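Home → Newsroom → Press releases

Plunby opens remote teaching service for robot arms, with Flevdale as first customer

FOR IMMEDIATE RELEASE

CORDERO – Plunby, a maker of software for robot arms, today opened a service that lets manufacturers have new handling tasks taught to their robots by trained operators. The operators work by remote control or, where the job allows, by guiding the arm by hand. The recorded sessions are then used to train a control policy for the customer's own machine.

The service is called Lamulham. It has been in closed trial since June with Flevdale, a packer of replacement parts for kitchen equipment, and is now open to other firms with small and mid-size arms.

Flevdale changes what it packs often. Many of its orders are short runs of mixed parts, and the company found that writing and testing a fixed program for each one took longer than packing the order by hand. Under the trial, Plunby's operators taught a single arm to pick gaskets, knobs and hinge sets from a tray and place them in a divided carton.

"We had an arm sitting idle for most of the month," said Lilibeth Baluyot, operations manager at Flevdale. "The people who know how the parts should go in the box are packers. They don't write code, and I don't want to ask them to. With this they can show the operator what they want, the operator shows the robot, and we get something back that we can try on the line."

How a task is taught

A customer starts by sending Plunby a set of the parts, the tray or carton they go into, and a short written account of what counts as a good result. Plunby sets up a matching work surface at its lab in Cordero and agrees on a starting layout with the customer.

An operator then performs the task through the robot. For most jobs this is done with a headset and hand controllers, and the arm follows the operator's movements. For jobs with a tight fit, such as pressing a cap onto a post, the operator can take hold of the arm and move it through the motion. Both methods record the position of each joint, the opening of the gripper and the view from the cameras, including one mounted at the wrist.

A usual order is 240 demonstrations of one task. Jobs with many part shapes may need 400. Operators work in blocks of 50, then stop while a colleague reviews the recordings and discards any with a dropped part, a long pause or a motion the arm would not be able to repeat safely. Discarded recordings are replaced at no charge.

Starting positions are changed between demonstrations. Parts are turned, moved toward the edges of the tray or placed closer together, so that the finished policy is not tied to one arrangement. 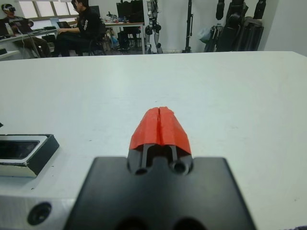
Plunby's robotics lab, seen from a camera at the gripper. At the back, a headset wearer and a colleague with a laptop sit at the desk by the window.

"A demonstration that looks tidy to a person can be a poor one for the robot," said Kenneth Talavera, who leads the teaching group at Plunby. "People make small corrections without noticing. They nudge a part with the side of a finger, or they look away and come back. Our operators learn to slow down at the point of contact and to do the same kind of thing the same way. It takes a few weeks of practice before we let someone record for a customer."

Talavera said the view from the wrist is what reviewers look at first. If the part cannot be seen between the fingertips in the moments before the grip closes, the policy has little to learn from, and the recording is usually thrown out.

Results of the Flevdale trial

Flevdale took delivery of 2 trained tasks during the trial. The first, placing knobs in a divided carton, is in daily use on one shift. The second, packing hinge sets, runs under supervision. Hinge sets that arrive tangled in the tray still have to be separated by a person, and Plunby is recording further sessions on that step.

The arm runs slower than an experienced packer on both tasks. Flevdale uses it for steady repeat orders and keeps its packing staff on mixed and urgent ones. The company said no jobs were cut as a result of the trial.

"It stops when it isn't sure, and somebody walks over," Baluyot said. "That happened a lot in the first week. It happens less now, but I still plan for it."

What customers receive

Each Lamulham order includes the trained policy, the full set of accepted recordings and a written report listing the starting layouts used and the reasons recordings were discarded. The recordings belong to the customer. Plunby does not use them to train policies for other firms unless the customer agrees in writing.

Customers who would like to record their own sessions can rent the operator kit, which consists of a headset, a pair of hand controllers, a wrist camera with mounting bracket and a laptop with the recording software installed. Training for the first two operators is included in the rental. Plunby will also review recordings made on the customer's site, under the same rules it applies to its own.

The service supports arms with a two-finger gripper. Support for suction grippers is planned. Tasks that involve sharp blades, open liquids or work in reach of a person without guarding are not accepted at present.

Availability

Orders for remote teaching are open now. Operator kits will ship to customers in the order in which requests are received. Pricing depends on the number of demonstrations and on whether the parts need a custom fixture, and a written quote is given after the sample parts have been inspected.

Firms that want to see a session before ordering can book a visit to the Cordero lab. Visits start at 10 a.m. and last until noon. Visitors may bring their own parts, provided these fit in one hand and weigh less than the arm's rated load.

About Plunby

Plunby develops software and services for teaching handling tasks to robot arms. The company is based in Cordero, where it runs its lab and trains its operators.

About Flevdale

Flevdale packs and ships replacement parts for home and commercial kitchen equipment.

Media contact: Kenneth Talavera, Plunby, Cordero

###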